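Matte tabletop marking under stoneware: what finish?

Tabletops, Counters and Worktops > Finishes and care

kilnside_rd
Posted in June
Table is a Hakau, the light grayish-beige top, matte. Bought new, in use for three months. It has developed dark arcs where plates get set down and turned. They are shallow curved lines, gray, mostly on the side where people sit. A damp cloth does nothing. Dish soap does nothing. A melamine sponge takes out most of the gray but I stopped after one spot because I could see the sheen changing when I looked across it toward the window.

Two questions. Is the gray material deposited on the surface, or is it a scratch? And is there a coating I can put over a factory matte finish without turning it glossy?

Plates are ordinary stoneware with an unglazed foot.

tmorrow_finish
Deposited, mostly. An unglazed foot ring is a fine abrasive. On a soft matte finish it cuts. On a hard matte finish it burnishes, and the dirt collects in the burnished track. If melamine sponge lifts the gray then the color was on top. The sheen change is you polishing the peaks off the texture. Stop doing that. You can't put the texture back.

Regarding coating: no. Anything you wipe on will sit in the low spots and read as a patch. I have tried wax, two water-based matte polyurethanes and a hardwax oil on sample boards. The polyurethane was the least bad and it still showed at a low angle.

kilnside_rd
Noted, thanks. So the sponge spot is permanent?

tmorrow_finish
Yes. About the size of a coin, I assume. Put the salt there.

Valdir Sales
I would not go straight to blaming the finish. Look at the feet. Turn each plate over and run a fingernail around the ring. If it catches, the potter or the factory did not sand after firing. A diamond hand pad, 400 grit, used wet, takes two minutes per plate. Rinse, dry, check again with the nail. I did a set of Paiva dinner plates this way, 12 of them, and the marking stopped. Same table, same people eating at it.

dovetail_dan
Disagree with sanding. You open up the clay body and it takes in dishwater. Then you get the plate that burns your hand in the microwave. Felt dots or placemats. Cheap and reversible.

Valdir Sales
The foot was never glazed. There is nothing to open up. Vitrified stoneware absorbs next to nothing with or without sanding. If the plate gets hot in a microwave it was underfired before you touched it.

Felt dots come off in the dishwasher. I don't know anyone who has kept them on past the second wash.

dovetail_dan
Then silicone dots. My point is that the man asked about a table and is being told to modify his dishes.

ruthless_rinse
Placemats move the problem. Grit gets under them and the mat does the grinding over a larger area. I lifted ours after a year and there was a perfect rectangle.

tmorrow_finish
Agree with ruthless on mats, unless they are lifted and wiped daily. Agree with Valdir on the feet. Wouldn't use a dot of any kind under something that holds soup.

pell_k
Different approach, I changed the plates. We had the same arcs on an Astbridge table, similar pale matte top, and I got tired of it. Everyday plates are now the Pastari ones in blue and green, and the stoneware comes out when there are guests. 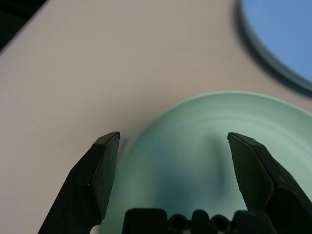
Eighteen weeks in and no new arcs. The old ones are still there but I stopped noticing them after the first month. I check by laying a flashlight flat on the top at night with the ceiling light off. Every scuff shows up that way, so don't do it if you are the anxious type.

The one drawback is that they slide more than stoneware did. Cutting anything tough takes a second hand on the rim.

dovetail_dan
How is the foot finished on those? If it's smooth then this is Valdir's argument with a shopping trip added.

pell_k
Smooth to the nail, all of them. So yes. I paid 28 dollars on sale and didn't have to sand anything, which was worth it to me.

kilnside_rd
Checked mine with the fingernail. Most of them catch, and one is bad enough to lift a thread off a dish towel. Ordered a diamond pad.

Valdir Sales
Keep it wet the whole time. The dust is silica and you don't want it in the air. Light pressure, flat on the ring, and wash the plates before they go back in the cupboard or you will be putting the slurry on the table.

kilnside_rd
Will do. For the gray already on there, is there anything short of the sponge?

tmorrow_finish
Isopropyl on a white cotton cloth, one arc at a time, straight strokes. Test underneath first. If the cloth comes away gray, keep going. If it comes away clean and the line is still there, that one is a scratch and you can leave it alone.

ruthless_rinse
Following this. Mine has the rectangle to deal with.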